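# Chapter 7: Storing Data

Every program covered so far in this book has had the same weakness. When it stops running, its results are gone. The payroll totals you worked out in Chapter 6 lived in main memory, and main memory keeps its contents only while it has power. To keep a result until tomorrow, or for the ten years an accountant may ask for, a computer needs a second kind of memory. We call it storage.

This chapter covers the devices used for storage and the way an operating system arranges data on them. You will need the material on binary numbers from Chapter 2, and you should be comfortable with the words *bit*, *byte* and *address*.

## After this chapter you should be able to

- explain the difference between main memory and storage
- describe how a magnetic hard drive reads and writes data
- work out the average rotational delay of a drive from its speed
- say what a file system does when a file is saved, moved or deleted
- choose a backup plan for a small office and defend the choice

## Key terms

platter, track, sector, seek time, rotational delay, block, directory, fragmentation, backup, restore

## 7.1 A records office in Odimau

We will follow one case through the whole chapter. The town of Odimau has kept property records since 1959. For the first decades these were typed cards, filed by street and then by house number. A clerk who wanted to know who had owned a certain lot walked to the right cabinet, pulled out the right drawer, and turned through the cards until the number came up.

The time this took had three parts. There was the walk, which depended on where the clerk was standing. There was the search through the drawer. Then there was the reading of the card itself, usually the shortest part of the job. Keep these three parts in mind. When we come to the hard drive in Section 7.3 you will meet them again under other names.

The cards were later typed into a database program called Stuvow, running on a single desktop computer. Clerks stopped walking to the cabinets, but the town had a new set of problems. A card drawer does not fill up without warning. It does not lose every card at once. The computer in the office could do both, and the town had no written plan for either. The neighboring town of Semwal used the same program and kept a copy of its records in a second building. We will compare the two offices in Section 7.6.

## 7.2 Memory and storage

Main memory and storage both hold bits, and beginners often mix them up. The table sets out the main differences.

| | Main memory | Storage |
|---|---|---|
| Keeps data without power | No | Yes |
| Speed | Fast | Slower |
| Cost per byte | Higher | Lower |
| Used for | Programs now running | Files kept for later |

A processor does not work directly on a file in storage. The operating system first copies the part it needs into main memory. The processor works on the copy, and if the file is to be changed, the new version must be written back. Until the writing is finished, the copy in memory and the file in storage do not match. A power failure during this time can leave a file half old and half new.

## 7.3 The magnetic hard drive

A hard drive holds one or more round platters coated with a thin magnetic layer. The platters turn at a steady speed. A small head on the end of an arm passes just over the surface and can sense or change the magnetic state of the spot beneath it.

Data is laid out in rings called tracks, and each track is divided into sectors. To read a sector, the drive must do the following:

1. Move the arm to the correct track (seek time).
2. Wait for the sector to come around (rotational delay).
3. Read the bits as they pass under the head (transfer time).

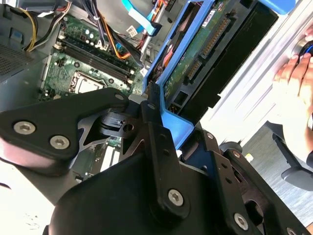
On average, the wait in step 2 is half of one turn. Suppose a drive makes 100 turns each second. One turn takes 10 milliseconds, so the average rotational delay is 5 milliseconds. A faster processor will not shorten this wait.

It follows that the order of requests matters. If a program asks for sectors scattered over many tracks, most of its time goes to moving the arm. If the same sectors lie next to each other, the arm hardly moves. Section 7.5 describes Vivari, a simple disk scheduling program written for this course, which lets you enter a list of requests and compare the total distance traveled by the arm.

## Before you go on

1. Match each part of the Odimau clerk's work to a step in reading a sector. Which match is the weakest, and why?
2. A drive makes 50 turns each second. Find its average rotational delay.
3. A student saves a report and turns off the power switch at once. Explain what may have happened to the file.
4. List 2 kinds of data in your school or workplace that would be hard to replace. Keep your list for the exercise in Section 7.6.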